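4 Laying and fixing a printed table mat

Read section 3 before starting. These steps apply to Susis fabric mats used on a flat table.

4.1 Unroll the mat with the printed side up and leave it flat for 2 hours.

4.2 Turn the mat until the picture is the right way up for the person seated at the front.
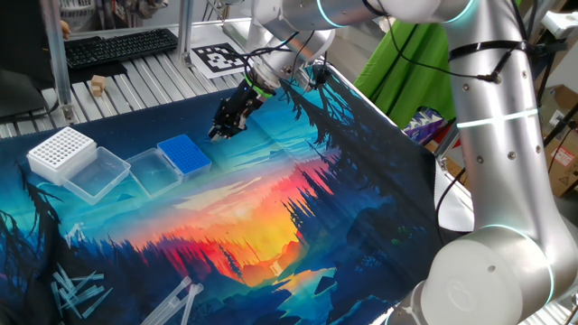
4.3 Smooth the fabric from the middle outwards with a dry hand. Do not pull at the corners.

CAUTION: Do not iron the printed side. Iron the reverse only, on the lowest setting, with a cotton cloth between the iron and the mat.

4.4 Fit the Gittins clips, starting with the long sides. Leave 100 mm between clips. Tighten each clip until the fabric stops sliding, then give it a further quarter turn.
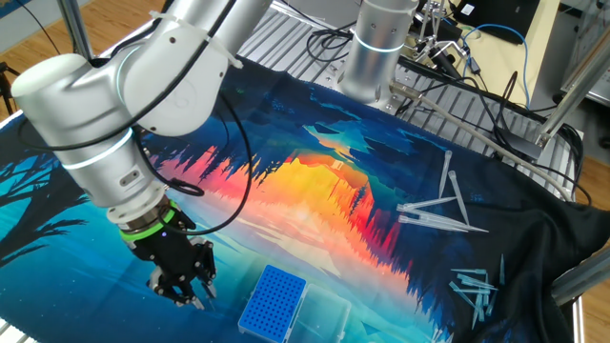 4.5 Check the surface for ridges. If a ridge remains, release the two nearest clips, smooth the fabric again and refit them.

NOTE: Clips supplied before May have a shorter screw and will not grip a table top with a rounded edge. Order part 223 from Fosik, Bridinham.

4.6 To remove the mat, release the clips in reverse order and roll it with the print facing outwards. Folding leaves permanent creases. 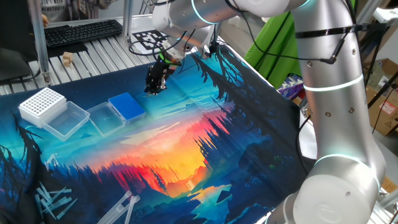 Fig. 3. Robot arm with gripper attached.

Last updated: 15/08/2024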